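Vister hand-held gripper: club review
By Usha Thomas

Print this page | E-mail to a friend
14 comments

Our school robotics club bought the Vister in October for the Griffiths pick-and-place challenge. The jaw linkage is stiff and closes squarely. The trigger is less good — it sticks near the end of its travel, and younger members need both hands for it.

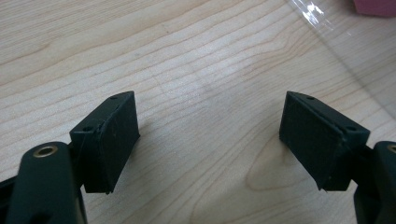
Pad wear is the main concern. After 3,000 grips the edges are nicked and scuffed, though the gripping faces still hold a steel ruler without slip. Jenen quotes 4,000 for its own pads, which cost more and need an adapter. A spare Vister set takes 20 minutes to fit, most of it spent on the screws.

The manual is thin and skips calibration. We used the Clandia worksheet instead.

Recommended for clubs that can keep a spare set of pads.

Shares: 20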